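Clumen to replace ventilation controls at Prondano works

Reading time: 2 min

Thursday, November 12, 2020

Clumen has been awarded the contract to replace the ventilation controls at the Prondano works, the site's owner, Tzavaras, confirmed this week. The existing controls run the supply and extract fans at fixed speed during working hours. The new ones will vary fan speed according to air temperature and carbon dioxide readings taken in each hall.

The contract covers 2 halls and the packing area between them. Around 200 sensors will be fitted, most of them on the columns at head height. The fans and the main air handling units are to be kept. Dampers on the branch ducts will be given new motors, supplied by Flamow, and wired back to a panel in the plant room.
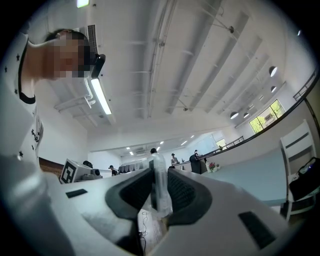
Beams and ducts run in parallel across a white ceiling.

Evangelia Christodoulou, project engineer at Clumen, said the fixed-speed arrangement moved the same volume of air whether a hall was fully staffed or nearly empty. Under the new settings the fans will drop to a minimum rate when readings are low and rise in steps as they increase. The minimum rate has been set by Tzavaras and can be changed only from the plant room.

A survey of the duct runs was completed in October. It listed 1797 metres of ductwork and recommended that joints on the extract side be resealed before the new controls are set up. That work has been added to the contract.

Installation will be carried out at night, one hall at a time, with the old controls left connected until each hall has passed its airflow tests. Kosmas Karagiannis, who manages the building for Tzavaras, said no change to shift times was planned. Staff will be told by notice when work starts in their area.

The value of the contract was not given.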